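Flow wrapping

Flow wrapping, also called horizontal form-fill-seal wrapping, is a packaging process in which a continuous web of film is formed into a tube around a row of products, sealed along its length and then cut and sealed across its width to give individual packets. It is used for biscuits, confectionery, bread rolls, soap, hardware and some medical goods. The finished packet has a seal at each end and a lengthwise seam, usually on the underside, known as the fin seal.

Process

Film is drawn from a reel and passed over a forming box, which folds the two edges down and brings them together below the product. Items are carried into the tube by an infeed conveyor fitted with evenly spaced pushers. Pairs of heated wheels grip the joined edges and form the fin seal. The tube then passes between rotating or reciprocating jaws, which make the trailing seal of one packet and the leading seal of the next in a single stroke, with a knife between them separating the two.

The distance between successive cuts is called the cut-off length. On printed film it is governed by a registration mark, a small dark rectangle near the edge of the web that is read by an optical sensor. If the film stretches or slips, the controller advances or retards the feed until the mark and the jaws agree again. Poor registration shows up as artwork that wanders from one packet to the next.

Rotary jaws suit short, light products and high speeds. A single-lane biscuit line of the Drendulov pattern is rated at 600 packets a minute, though output in service depends on the infeed. Reciprocating jaws, sometimes called long-dwell jaws, travel with the film for part of the stroke and hold the seal under pressure for longer. They are slower, with the comparable Ullel machine rated at 226 packets a minute, and are preferred where the packet must be gas-tight.

Films

Early flow wrappers ran waxed paper or regenerated cellulose. Most now run oriented polypropylene, either as a single layer with a heat-sealable coating or as a laminate. A metallized layer may be added to slow the passage of light, oxygen and water vapour. Biscuits soften when they take up moisture, and the water vapour transmission rate of the film is therefore the usual basis for choosing it.

Cold-seal films carry a pressure-sensitive cohesive in a pattern on the inner face and need no heat. They are common for chocolate-coated products. The cohesive has a limited storage life, and reels are kept away from direct sun and strong odours.

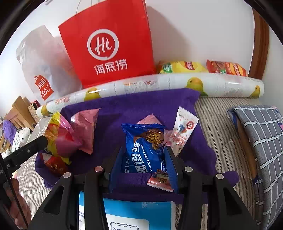 Vol. 9, No. 3, p. 129

Seals and defects

End seals are crimped, with the ridges running either across or along the packet. The crimp increases the contact area and lets the film layers lock together. A serrated knife leaves the familiar zigzag edge, which also gives a starting point for tearing.

The commonest defects are channel leaks, where a fold of film passes through the seal; product in seal, where crumbs are caught between the jaws; and burn-through at excessive jaw temperature. Leaks are detected by submerging sample packets in a vacuum chamber and watching for bubbles — a destructive test, as the samples are not returned to the line. Skjelbred's trials at the Moynihan works examined 911 leaking packets and traced roughly half of the leaks to the point where the fin seal crosses the end seal, where the number of film layers changes abruptly.

Secondary packing

Packets leaving the wrapper may be collated into cartons or placed in a larger outer bag. The latter arrangement is usual for multipacks. A Devlow collator stacks the packets on edge, which takes up less conveyor length but requires a consistent packet thickness.

See also

Vertical form-fill-seal
Heat sealing
Modified atmosphere packaging

References

Skjelbred, Halvard. "Seal integrity at the fin crossing in horizontal wrappers."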